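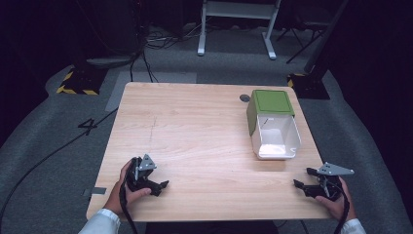 Figure 1. Station 4, drawer task, head view. Storage box with the drawer pulled partly out, both hand-held grippers open.

Damville Drawer Set, data card

Version: second release, Jul 30, 2024
Maintainers: Hiwot Tekleab, Majdi Sayegh
Contact: open an issue in the Damville repository

Summary

Damville Drawer is a set of two-handed recordings made with wired hand-held grippers on a small storage box. It was collected to compare two finger designs, Mereo and Vanilum, on the same handle body before either one is mounted on the arms. Each episode has head video, jaw width for both sides, and a pose track for each gripper. No arm data is included.

The release holds 1,568 episodes. We planned for 2,000. The shortfall is almost all on the Vanilum side and comes from the February sessions, which were dropped after a clock fault in the left controller (see Known issues).

Task

The operator starts with both grippers held over the near edge of the table, jaws open. On the tone, one gripper steadies the box and the other works the drawer. Three variants are labeled:

open: drawer starts shut, ends fully out
close: drawer starts partly or fully out, ends shut
regrasp: drawer is pulled partly out, released, and pulled again from a new grip

The drawer is empty in all variants. Box position is changed between episodes by hand within the right and center parts of the tabletop. There is no jig, so position should be treated as uncontrolled. The lid stays on and is not a task object.

Hardware

Handle body: same for both finger sets, wired, one per hand. The plate on top of the body carries the tracking mount holes.
Fingers: Mereo is a straight finger with a flat pad. Vanilum is the same length with a shallow curve and a softer pad. The finger set is swapped on both sides at once. Mixed pairs were not recorded.
Camera: head-mounted, 30 frames per second, fixed exposure. Bright surfaces clip. The inside of the drawer is the worst case, and depth estimates there should not be trusted.
Controllers: one per gripper, both on the Demissie logging stack. Jaw width is sampled at the controller and resampled to video time on export.

Stations are marked on the carpet. Everything in this release is from station 4.

File layout

episodes/ one folder per episode, named by index
head.mp4 head video
jaw.csv time, left width, right width, in millimeters
pose.csv time, side, position, quaternion
meta.json finger set, variant, operator code, outcome
splits/ train, val and test lists
calib/ camera intrinsics and plate-to-jaw transforms, one file per session

Left and right always refer to the operator's sides as logged by the controller. They are not image sides. Check the side field before cropping.

Outcome labels

Outcome is one of success, slip, box_moved, abort. Mitiku Tamiru labeled the Mereo episodes and Hagos Abera the Vanilum episodes, then each relabeled a sample of the other's. Most disagreements were between slip and success in the regrasp variant, where a short loss of contact can be hidden by the fingers. Those episodes carry the flag label_disputed and are kept in the train split only.

Comparison notes

Mereo gives a cleaner jaw signal. Contact on the drawer lip shows as a sharp step, and a simple threshold finds it.

Vanilum holds better when the gripper comes in at an angle, but the pad compresses, so jaw width keeps drifting after contact. A threshold tuned on Mereo will fire late. Ayantu Yimer's contact detector (tools/contact.py) uses the slope instead and can be run on both sets without changes.

We do not report a winner. The operators had used Mereo fingers for longer, and the data does not let us separate that from the finger shape.

Known issues

1. Clock fault, left controller. Offsets of up to 4 frames between jaw and video in the February sessions. All of those were removed. If you still have the first release, delete it.
2. Cable drag. The gripper cables run off the near edge of the table and can pull on the handle at full reach. It shows in pose.csv as a small rotation with no matching jaw motion.
3. Background. Stands, cabling and tripods around the table were moved between sessions. A model that sees the full image can learn the session from them. We train on a crop of the tabletop.
4. Tabletop marks. The grommet hole near the back edge is sometimes picked up as an object by off-the-shelf detectors. A mask is in calib/.

Not suitable for

Force estimation. There is no force channel, and pad compression is not calibrated.
Timing studies of operators. Start tones were given by hand.

Pending

Vanilum recollection with the replaced controller
Plate-to-jaw transform for the third session, currently copied from the second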